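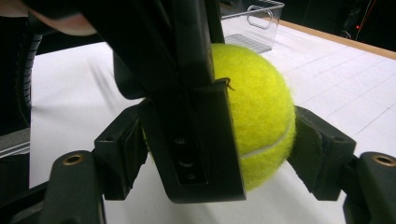

Referee Basics

I run the line for youth soccer in Villalba, and the flag took me a whole season to get right. So, my routine! Stay level with the second-to-last defender (or the ball, if it's closer to goal) and sidestep so your shoulders stay square to the field. Carry the flag low, on the side the center ref can see. Offside? Wait until that player gets involved – then flag straight up, hold it, and once you hear the whistle, point it far, middle or near. 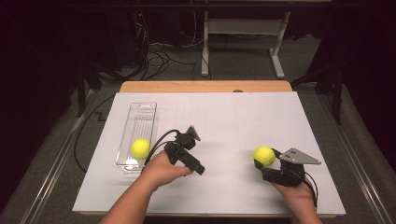 Kamrul Amarasinghe wrote in to ask whether you switch hands before a throw-in signal. Yes, down low, before the flag goes up.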